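Right, grout. I put off redoing our shower for ages and then knocked it over in one arvo, so have a go! Rake out the old stuff to 4 mm deep, vacuum the joints, and mix small batches — mine went like toothpaste.
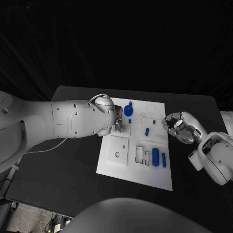

Elvira Taipe reckons you should dampen the tiles first, and that she lost half a batch by skipping it. Fair enough, I do that now too.

Push the grout in on the diagonal, wait until it hazes over, then wipe with a barely wet sponge. Rinse it heaps. Leave the shower alone overnight (two nights if it's cold) before you seal.
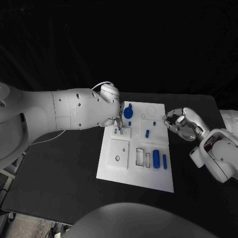 Small blue peg, slotted white plate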